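Incidencia 813. Apartamentos Zernuncombe, dormitorio 2
Abierta por: Ingeborg Brandes
Fecha: 22 Feb 2018
Estado: pendiente de proveedor

Motivo: la funda nórdica Flusteck sigue soltando color, según la lavandería. Rieger culpa a la tela. Yo no lo tengo tan claro, porque en enero también culparon a la tela y al final cambiaron el detergente sin avisar.

Probado hasta ahora: lavado a 31 grados, sin suavizante, dos veces. Rieger dice que hay diferencia. Yo no se la veo.
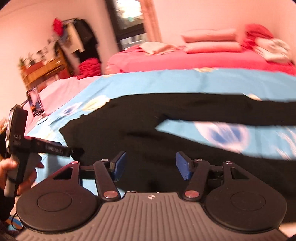

Dormitorio 2, funda azul claro puesta en la cama.

Respuesta de Rieger: "El tinte se transfiere desde otras prendas oscuras". Puede ser, pero no aportan ninguna prueba y la hoja de lavado viene sin rellenar. Pido que la manden completa antes de aceptar ningún cargo.

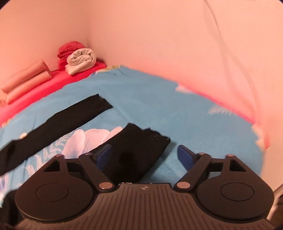 El quitamanchas Treltadum que nos recomiendan tampoco me convence: la etiqueta promete demasiado y no menciona estampados. Antes de gastar un bote quiero descartar lo de las prendas oscuras. Se puede empezar por la tela negra que está sobre la cama, la tira larga y estrecha con el extremo deshilachado. Frotarla con un paño blanco húmedo y anotar si destiñe. Si el paño sale limpio, la explicación de Rieger se queda en nada.

Siguiente paso: prueba del paño y hoja de lavado. No cerrar hasta tener las dos cosas.

I. Brandes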